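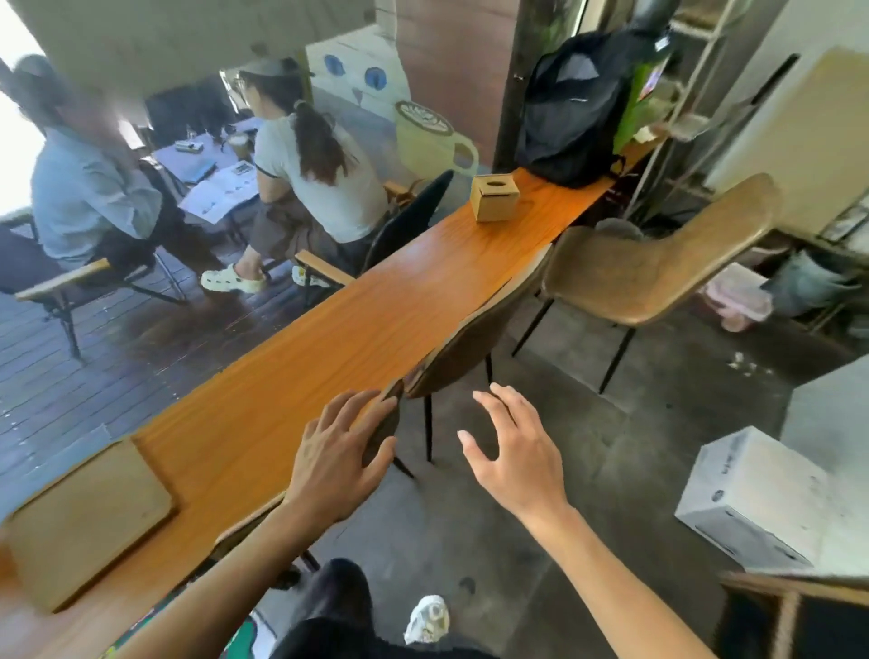 I bought the Korunholm shell chair in September for the long counter in our workshop, and I have sat on one most working days since then. It is sold as a dining chair, though the shop lists it under desk seating as well. The back is a single moulded shell that curves round at the top, and the legs are thin black metal, splayed outwards. We have the dark brown one and a lighter tan chair beside it, both on bare concrete, and the top edge of the back is the natural place to take hold when you want to pull one out. I paid 220 for the pair, with delivery extra.

Assembly

The chairs come in one box, shells nested, legs wrapped separately. Each leg frame goes on with four bolts and an Allen key is supplied. The first chair took me longer than it should have because I tightened each bolt fully as I went, and the last hole then would not line up. Leave all four loose until the end. The instructions are one sheet of drawings with no words, and they do not mention this.

There were 2 spare bolts in the bag. The washers are soft and one of mine bent, so I replaced it with one from a jar.

Sitting on it

The seat is firm. For an hour of paperwork or a meal it is comfortable, and the curve of the back holds you at the right height if you are of average build. After a whole morning I want to get up. Taha Tawfik, who shares the workshop and is a good deal taller than me, finds that the top of the shell catches him under the shoulder blades. He has gone back to his old Aitken stool for anything longer than a phone call.

There are no arms, which suits a counter. The chair pushes in close and you can get in and out from either side. The seat does not swivel, so reaching for something behind you means standing up or shuffling the whole chair round.

On a hard floor

The plastic caps on the feet are the weak point. On smooth concrete they are noisy, a sort of bark when the chair is dragged, and two of them had started to split by the end of the first month. Korunholm sent a new set when I wrote to them, the same type. I have since put Pruvel felt pads on one chair and left the other as it came. The felt is much quieter but picks up grit and needs brushing off. On wooden boards I would fit pads before using the chair at all.

Lifting is better than dragging anyway. The chair is light enough to move with one hand, although two on the back is steadier.

Stability is good. The legs spread wider than the seat, and it does not tip when you lean sideways. The spread does mean that you catch a toe on a back leg now and then — I still do it. Leave a decent gap between two chairs if people will be walking behind them.

Cleaning

A damp cloth is enough for dust and most marks. Ballpoint did not come off the tan one with water, and I have not tried anything stronger. The dark brown hides more but shows chalky dust along the top curve. Crumbs gather where the seat meets the back and a soft brush gets them out.

Would I buy it again

For a kitchen table or a counter where people sit for short spells, yes. For a desk, no. I looked at the Oltthorpe version before ordering, which has a padded seat and costs a fair bit more, and if I were fitting out a place to work all day I would pay the difference. Check the height of your counter as well. The Korunholm comes in one height only and there is no adjustment in the legs.

Four stars out of five, with the star lost for the feet.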